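Steamed Buns in a Small Electric Steamer, Start to Finish

Posted Saturday, February 11, 2023
Filed under: Bread, Mostly

I came to steamed buns by way of failure at regular ones. My sandwich loaves have a density best measured by geologists. Steamed buns, on the other hand, want to be pale and soft, and nobody expects a crust, so half of what I do wrong has been removed from the job description.

This recipe makes 11 plain buns. The pot takes four at a time, so that's two full rounds and a round of three. If you own a stacking bamboo setup you can do them all at once and feel superior. I have a one-tier electric pot and a podcast queue.

What goes in

600 grams all-purpose flour
310 grams lukewarm water, give or take a spoonful
6 grams instant yeast (two teaspoons, close enough)
40 grams sugar
Two teaspoons neutral oil
A pinch of salt
Parchment, if you're the cautious type

On the flour: I use Ravullow, the lower-protein one in the paper sack, and it's fine. Bread flour gives you a chewier bun that looks a bit wrinkled and put-upon. Cake flour gives you a very white bun that goes to paste if you breathe on it. Split the difference and buy the ordinary stuff.

The dough

Stir the yeast and sugar into the water and wait five minutes. If nothing foams, your yeast is dead and you should find out now, before it takes the flour down with it. Add the flour, oil and salt, and stir with chopsticks or a fork until you have shreds.

Tip the lot onto the counter and knead for ten minutes by the clock. Ten real minutes. I've timed myself kneading "ten minutes" by feel and it came to just under four. The dough should end up smooth and a little firmer than seems friendly. If it sticks to your hands, dust with flour. If it cracks, wet your hands and keep going.

Cover and leave it somewhere warm until it has puffed up by half or so. In my kitchen that takes an hour in April and most of an afternoon in the winter.

Then knead it again for three minutes to get the air out. I skipped this for a year. The buns came out with blisters, like something that had been left on a dashboard.

Shaping

Roll the dough into a log and cut it into 11 pieces. A scale says each should weigh a little under 90 grams. Cup your hand over a piece and drag it in small circles on a bare, unfloured counter until the top goes tight. Pinch the bottom shut if it has opinions.

Set each one on a square of parchment, cover with a dry towel, and let them rest 20 to 30 minutes. They're ready when one feels light for its size and a gentle poke comes back slowly. A poke that springs back fast means wait. A poke that stays put means you waited too long, so steam them right now and hope.

Keep the batches you aren't steaming yet in the fridge, or they'll go on rising while you listen to your podcast.

Loading the pot
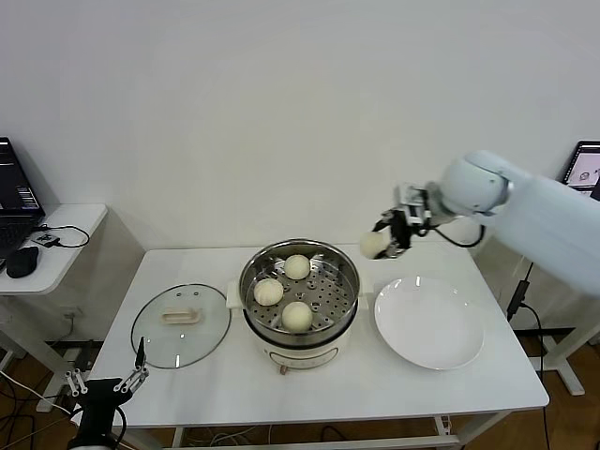
My pot is the plain kind, an electric base with a metal basket, and most of what you need to get right with it is spacing. Buns swell. Two that start out politely apart will finish as one bun with a waist. Think of the basket as a clock and keep everybody near the numbers, with the middle left open so steam can come up through the holes. Three buns in a loose triangle is a comfortable load, with plenty of bare steel between them, and that's the layout I'd use the first time out. Four will go in at twelve, three, six and nine. Five is greed.

Before you load anything, fill the base with cold water to a finger's width below the basket. It shouldn't touch the basket, even at a boil. A bun sitting in water turns to glue on the bottom and stays raw just above that, and there is no fixing it.

If you're skipping the parchment, wipe the basket with a little oil on a paper towel. Get the edges of the holes. Dough that settles into a hole will stay there through two washings, and you'll be in there with a toothpick questioning your choices.

Steaming

Start with cold water and the buns already in. A lot of recipes want the water at a rolling boil first. With a small pot I get better buns from a cold start, and they get a bit more rise while the water warms up. Lid on, switch on, and start your timer when you see steady steam.

Twelve minutes of steam for buns this size. Fourteen if they came out of the fridge.

Don't lift the lid. I know it's glass, and I know it fogs over at exactly the moment you get interested. Leave it. Cold air on a half-set bun gives you a collapsed bun, and a collapsed bun does not reinflate no matter how nicely you put the lid back.

When the timer goes, switch off and wait four minutes with the lid still on. Then open it a crack, wait another minute, and take it off altogether, tilting it away from you so that the water on the underside doesn't rain on the food. Lay the lid flat on the table, handle up, well back from the edge. Mine is a Tazi replacement lid, bought after the first one was not well back from the edge.

Moving them to the plate

Have the plate out before you open the pot. Put it right next to the steamer, on the side of the hand you trust, so that a hot bun travels a few inches and not across the kitchen. A flat plate with a shallow rim is best; in a bowl they lean on each other and sweat.

Lift from low on the sides with soft-tipped tongs or two damp fingers. Take the nearest one first so your wrist isn't passing over the others, and leave the one at the far rim for the end.

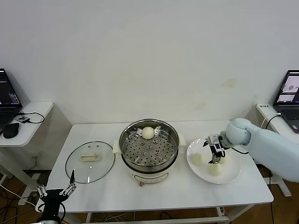
Space matters on the plate too. A bun that has just been steamed has a tacky skin for the first couple of minutes, and if it touches its neighbor they'll bond, and whoever pulls them apart gets one bald bun and one with a flap. After five minutes the skin dries and you can pile them up any way you like.

If one sticks to the basket, leave it alone for a minute. It usually lets go by itself as it cools. Prying is how you get a very nice top half.

The next round

Check the water before each reload. A small base will get through more than you'd think, and running it dry smells like a hair dryer with a grudge. Top it up with hot water this time so you aren't starting over from nothing, and wipe off any puddles around the holes. Then load and repeat, same clock, same spacing, adding no time unless the buns are straight out of the cold.

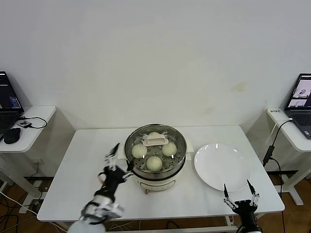

Four buns to a basket, with the plate standing by.

What went wrong, probably

Wrinkled skin: the lid came off too fast, or they sat too long before steaming.

Yellow spots: yeast or sugar that never dissolved. Stir longer.

Flat and wide: too much water in the dough, or overproofed. They'll taste fine. Call them flatbreads.

Wet dimples on top: drips from the lid. Tie a thin towel around the lid, with the corners knotted up over the handle and well clear of the base.

Dense little cannonballs: not enough rise. See my sandwich loaves.

Keeping and reheating

They last two days in a sealed container in the fridge and a couple of months in the freezer. Freeze them spread out on a tray first, then bag them. Mine go in a Raton box, the flat one, and I write the date on the lid in pencil and ignore it.

To reheat, steam for four minutes from the fridge or eight from frozen. The microwave works if you wrap the bun in a wet paper towel and give it 30 seconds, and you then have perhaps two minutes to eat it before it turns into a doorstop.

Clean the basket while it's still a little warm. Hot water, soft brush, both sides. Empty the base once it has cooled, wipe it out, and leave the lid off overnight so it dries properly.

Filled buns are a separate page, which I'll write once mine stop leaking.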